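Previous message | Next message | Thread | Author | Date
Print this message | E-mail this message

From: Vilho Riihimäki
To: Multisby Loans list
Date: 28 November 2022
Subject: Re: Return periods for choral sets

Dear members,

Thank you to those who wrote after the last notice. Arnel Umali of the Feltden branch raised several points that other branches will share, and the loans office is replying to the whole list.

Arnel Umali wrote:

> Our choir borrowed the Dalisay part-songs in August and was told
> that the set was due back after twelve weeks. The new notice says
> sixteen. Does the longer period apply to sets already out? We also
> have two copies with loose covers. They were loose when they came
> to us, and I would prefer that we not be charged for them.
>
> Last, can we send sets straight on to the next choir? The post
> to Goltcombe and back is now our largest cost after hall rent.

The sixteen-week period applies to every set issued under the new notice. Sets issued before it keep their old due date, but a branch may ask for one extension of four weeks, which brings them level. Feltden's extension has been entered and no form is needed.

Loose covers are not charged when the slip inside the box was marked on arrival. The Feltden slip was marked, and the two copies should come back with the rest. Please do not use tape on them. The binder has asked us to repeat this - tape pulls the print away when it is removed.

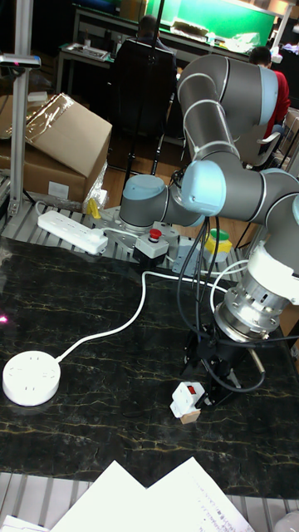
What should a branch do if the slip is missing from the box?
Write to the loans office within seven days of receiving the set, giving the set number and the condition of any damaged copies. A fresh slip will be posted and the date of your letter will stand.

On sending sets from choir to choir, the office is willing to allow it on a limited basis. The catalog holds 366 choral sets, and 329 of them went out at least once in the past year. Most came back to Goltcombe only to leave again within the month. Direct transfer will be open to sets of fewer than 40 copies, provided both branches have checked the copies and signed the same slip. Larger sets, and anything on hire from a publisher, must still pass through the office.

Branches are also reminded that pencil markings should be erased before return. Please use a soft white eraser, and leave bowing and breath marks printed by the publisher alone.

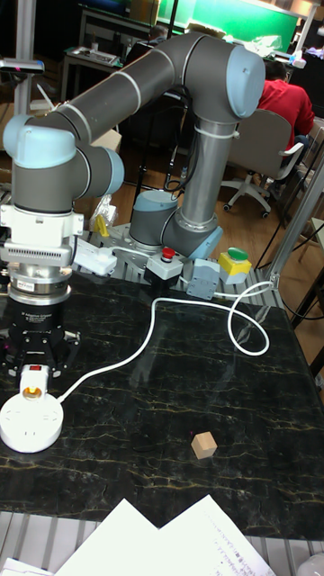
Who pays the postage on a direct transfer?
The receiving branch pays, as it does now for a set sent out from Goltcombe. The sending branch pays nothing, but should keep proof of posting until the set has been acknowledged.

Requests for the spring term should quote the catalog number as well as the title. Set 543 and its second edition are often confused - the page numbers differ, and the two cannot be sung from together.

Vilho Riihimäki
Loans Office, Multisby Choral Library
Goltcombe

Print this message | E-mail this message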